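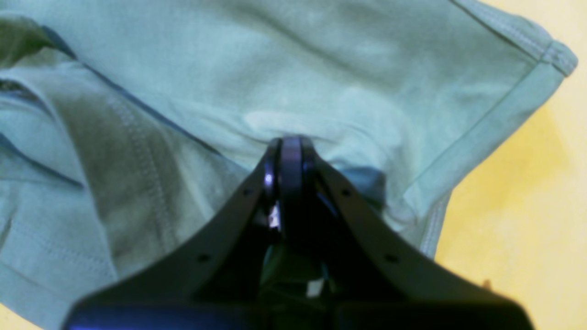

The T-Shirt Table Is Back, and We Need Folders!

Clothing swap season is here again, and if you came to the fall one you'll remember the t-shirt table. It started the morning in tidy piles and by eleven it looked like somebody had emptied a dryer over it (several dryers). People still went home with great stuff, but a lot of good shirts got missed at the bottom of the heap, and we'd love to do better this April.

So on Wednesday evening we're having a folding night in the downstairs hall, from 6:30 until we run out of shirts or snacks. Kendra Campbell has been collecting donations since the last swap and we now have 830 pieces of clothing waiting, with at least 300 of them t-shirts. Every color you could want, including more soft greens and blues than I have ever seen in one place. I have my eye on a couple already and I'm trying to be good about it.

Mackenzie Carrier will be teaching her file fold, and I can't say enough nice things about it. You lay the shirt face down and smooth it out with the flat of your hand, working from the middle to the hems. Fold one side in so the side seam lands near the center of the back, then turn the sleeve back on itself so it lies flat. Do the other side the same way. Now you have a long strip. Fold the bottom hem up, stopping an inch or so short of the collar, and then fold in thirds until it stands up by itself. The shirts go in the bins on edge like records in a crate, and you can flip through them without pulling a single one out!

The smoothing is the part everyone skips, me included. Cotton jersey loves to bunch along the seams, and if there's a lump under there at the start you'll be folding around it the whole way. Mackenzie gives hers one good shake by the shoulders first. Older, softer shirts are floppier and may need a second try - just open them up and start over, they don't mind.

While you fold, please give each one a quick look. Check the underarms, the neckband and the stitching at the hems. A loose hem goes in the mending basket, where Getachew Ayele will be set up with his machine, happily sewing away. Stains and real holes go in the rag bag, and those get cut up for the bike repair bench, so they're still useful. Anything that smells like it needs a wash goes home with me.

Sizes matter too. We had a lot of mystery shirts last time with the tags cut out. Hold those up against one of the tagged ones and make your best guess, then pin on a paper slip with the size. Carter McIntyre is bringing 100 slips and a box of pins, and we may well use them all.

You don't need to sign up, and kids are welcome (mine fold better than I do). If you have a spare bin or a shallow cardboard box, bring it along with your name on the bottom. Donations can still be dropped off that evening, clean and dry please. Vernon Charbonneau is making his lentil soup, and there will be bread.

The swap itself is that Saturday, doors at ten. Come find me at the t-shirt table!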